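Fil du 04/01/2026. Bon, je vous avais promis un retour sur Traser, le kit de dévracage de Viltex. Premières semaines derrière moi, et je suis assez emballé, alors je déroule 🧵

Pour ceux qui arrivent : je bricole des cellules robotisées pour de petits ateliers, des gens qui ont un bras, un bac de pièces en désordre et pas trois mois d'intégration devant eux. Traser, c'est un logiciel de vision plus une licence par robot. Vous gardez votre bras et votre pince.

L'installation d'abord. J'avais bloqué quatre jours, il m'en a fallu un et demi, et la demi-journée de trop est pour moi (j'avais inversé deux axes dans le repère outil, bravo). L'assistant de calibration main-œil est une merveille ! On valide les poses une par une, il affiche l'erreur au fur et à mesure et il propose lui-même de refaire celles qui tirent vers le haut.

Ce que j'aime le plus : pas besoin de modèle CAO. On lui montre un bac, il cherche des prises possibles, il les classe. Pour du vrac varié, où on n'aura jamais un fichier propre pour chaque pièce, ça change la journée.

Mon bac de torture, maintenant. Je mélange exprès ce que la vision déteste : du métal brillant, du transparent, du translucide, avec un truc bien mat au milieu pour qu'il ait quand même un point facile.
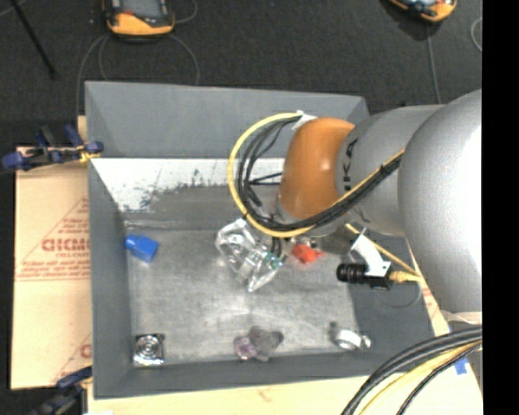
La pince sur la pièce transparente à facettes. Au fond du bac : le bloc bleu, la pièce carrée argentée, l'objet violet translucide et l'anneau métallique.

La transparente, c'est ma bête noire depuis des années. Un reflet, et la plupart des systèmes voient un trou ou une pièce fantôme. Traser hésite parfois (on voit le score de confiance baisser à l'écran, j'adore ce détail), mais il tente des choses sensées.

Quelques chiffres, puisque vous allez me les demander. J'ai lancé une série de 1 000 prises, bac remélangé à la main, en plusieurs soirées. 161 ratées au premier essai. Dit comme ça, c'est beaucoup. Sauf que c'est mon pire mélange, et que la majorité passe à la deuxième tentative sans que je touche à rien.

Sur des pièces mates toutes simples, j'ai fait une petite série de 100 et je n'ai eu que 4 ratés. Là, franchement, je signe tout de suite.

Les anneaux : mon petit bonheur. Quand il y en a un à plat, il comprend qu'on peut pincer le bord, un doigt dedans, un doigt dehors. Je n'ai rien configuré pour ça !! J'ai rappelé mon voisin d'atelier trois fois pour lui montrer.

Ce qui m'agace, parce qu'il y en a. Les coins du bac : il reste trop prudent près des parois et laisse volontiers une pièce pour la fin. La marge de collision se règle, mais le paramètre est planqué dans un sous-menu et la doc en français s'arrête juste avant.

Autre bémol, l'export des journaux. Un gros fichier par session, pas de filtre par type d'échec. J'ai fini par écrire un script, je le partage à qui veut.

Le support, rien à dire. Question posée un soir, réponse le lendemain matin avec un fichier de config corrigé.

On m'a demandé la différence avec Vanthorpe. J'ai eu leur version d'essai en main : plus rapide sur les pièces identiques, plus raide dès que ça se mélange. Pour de la grande série, je regarderais chez eux. Pour du fouillis, je reste sur Traser.

Et Haddadin, je n'ai pas encore testé. La démo est demandée, j'espère l'avoir courant janvier.

Prochaine étape chez moi : changer l'éclairage et relancer exactement la même série. Si vous avez des pièces pénibles à me proposer, je prends, surtout si c'est transparent !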